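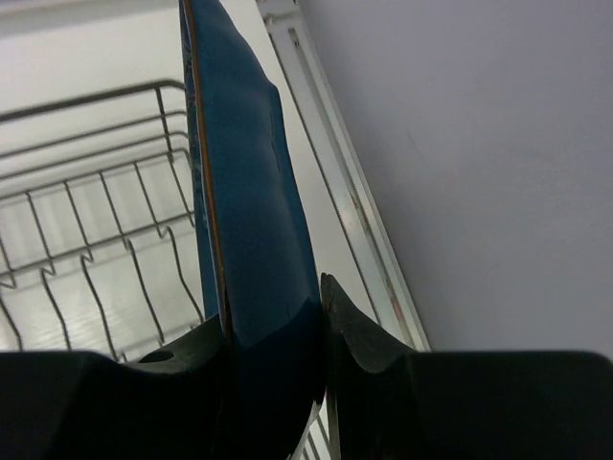
I've been an aide on the night side at Truswood for over ten years, and last week I got my first write-up ever, for refusing to stay past the end of a double. I'd told the charge nurse at the start of the shift that I couldn't stay, and she said fine, and then the day supervisor came in and called it abandoning my residents. I handed off to the agency girl from Omside before I left, and she wrote it in the report book! So now I have a paper I'm supposed to sign by Friday and I don't know if signing means I agree with it. My sister says to write everything down, so I'm starting a proper book, and I'd love a cover for it in that dark blue, leathery kind of stuff with the thin orange-brown line down the edge, because if I'm going to be miserable I may as well have something nice to carry. Anyway, has anyone here been through this? I really do love my residents and I don't want to be known as somebody who walks out on them.

Posted by nightowl_aide, 8/2/01

Re: Written up for not staying over
Posted by garnet lavoie

Oh honey, I'm so sorry. I was a steward at Fodcombe for eight years before my knees gave out and I must have sat in on this same meeting more times than I've had hot suppers. Take a breath. A first write-up after all that time is not the end of your job, even if it feels like it at five in the morning. What I used to tell people:

1. Ask for a copy before you sign anything. If they say you can't have one, write down who said so and when.

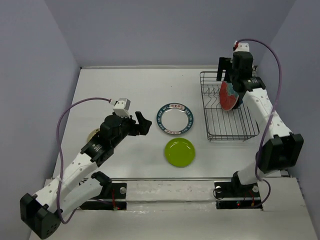

2. If you do sign, write "received, not agreed" next to your name, and put the date. At our place a signature only meant you'd seen it, but read the small line at the bottom of yours.

3. Write your own side on a separate sheet, one page, no name-calling (I know, I know) and ask for it to go in your file with theirs.

4. Get the name of the aide who took your handoff. Don't go copying pages out of the report book, though. There are residents' names in there and you'd be handing them a second thing to be mad about.

Re: Re: Written up for not staying over
Posted by L_Arsenault

I have to disagree with Garnet on number two. I wouldn't sign at all. I signed one when I was at Bouchard, with a nice little note beside it and everything, and when my hearing came up in October the note got read out as if I'd been making a joke. My brother-in-law refused to sign his and they just had a witness write "declined" on it, and he's still working there.

Laurier Arsenault

Re: Re: Re: Written up for not staying over
Posted by garnet lavoie

Well, Laurier, I've seen it go the other way too. We had 2 people at Fodcombe who wouldn't sign, and both got a second paper for being insubordinate -- it was thrown out later, but it was a long winter for them. Do you have a union where you are, nightowl? That changes everything I said.

Re: Written up for not staying over
Posted by nightowl_aide

No union, just a handbook, and the handbook says staying over is "expected when needed," whatever that's supposed to mean. I did ask for a copy this morning and the office lady gave it to me without any fuss, she was very sweet about it. I'm leaning toward Garnet's way, but I haven't signed yet.

Re: Written up for not staying over
Posted by pm_charge

I'm on the other side of the desk, so throw tomatoes if you want. The handoff is what matters to me. If my aide gave report to somebody and that person took it, I don't call it abandonment, I call it being short-staffed. But call your state's labor office and ask about required overtime for aides, since the rules are different all over and none of us know yours.

Re: Written up for not staying over
Posted by L_Arsenault

Agree with that one. I still say don't sign.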